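Clemance Short Video Imitation Set – data card

Version 3, April release

Summary

Clemance is a table of short video posts grouped by what they copy. Each group starts from one seed post (a dance, a sound, a joke format, a challenge) and lists the later posts that imitate it. The set holds metadata and hand labels only. No video, audio or account names are distributed.

It was put together at Distby for work on how trends spread between small accounts. It has since been used for ranking tests, which it was not built for. See Known limits.

Contents

seeds.csv – one row per seed post, 163 rows
copies.csv – one row per imitating post, keyed to seeds.csv by seed_id
labels.csv – one row per label per annotator
splits/ – fixed train and test lists, by seed

The split is by seed, so no seed has copies in both lists. Of the 163 seeds, 147 are in train and the rest in test. If you make your own split, keep it by seed. Splitting by post leaks the sound and the caption pattern, and scores go up for no good reason.

Fields in copies.csv

post_key: random string, not derived from the platform ID
seed_id: integer
lag_hours: hours between the seed and the copy, rounded down
follower_band: 0 to 5, log scale, taken when the row was collected
same_sound: 0 or 1
caption_len: characters, emoji counted as one
copy_type: full, partial, parody, or reply
region: two-letter code, or blank

follower_band is a band and can't be turned back into a count. Band 0 includes accounts that hid their count, which can't be told apart from accounts with very few followers. In version 1 these were blank. Anyone merging old and new files should recode the blanks to 0 first.

lag_hours can be negative. This happens when a "seed" was later found to have an earlier copy. We left those rows in and set seed_disputed to 1 in seeds.csv.

Collection

Seeds were picked by hand from public trend pages, then copies were gathered with the Kevent crawler, which follows sound links and caption tags. A copy that used neither the sound nor the tag was found only if an annotator ran into it. Expect partial copies and parodies to be undercounted.

Each seed was followed for up to 104 days. Most went quiet well before that. Collection for a seed stopped early if no new copy appeared in two weeks, and the stop date is in seeds.csv under closed_on.

Labeling

Three annotators labeled every copy for copy_type. The guide is in docs/guide.txt. Two out of three wins. Where all three differed, Bình Lương made the call, and the row has adjudicated set to 1.

The line between partial and parody gave the most trouble. The rule in the current guide is that a post is a parody if the caption or the on-screen text points at the original as a target. Tone of voice does not count. Rows labeled under the earlier rule were redone for 158 seeds. The others carry guide_version 1 and should be left out of any work that depends on copy_type.

Loading

Files are UTF-8, comma separated, quoted where needed. Captions are not included, so there are no line breaks inside fields. Read seed_id as an integer and post_key as a string – some keys are all digits and will lose leading zeros otherwise.

Known limits

Region is missing for many rows and is not missing at random. Private and deleted posts drop out of the count, with no marker. Time of day is not kept. The set says nothing about views, so it should not be used to claim that one format performs better than another. 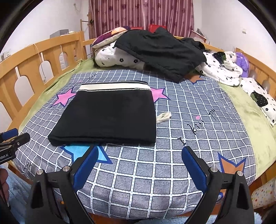
Mihăilă wrote in after version 2 that same_sound was wrong for sped-up versions of a track, which the crawler treated as a separate sound, and asked for them to be folded in. Sped-up and slowed versions now count as the same sound. Remixes with added vocals still do not.

Changes

3: same_sound fixed as noted, seed_disputed added, splits frozen
2: follower_band blanks recoded to 0, guide rewritten
1: first release

Contact

Open an issue with the seed_id and the file version. Requests to remove a post need the link, and are handled before anything else in the queue.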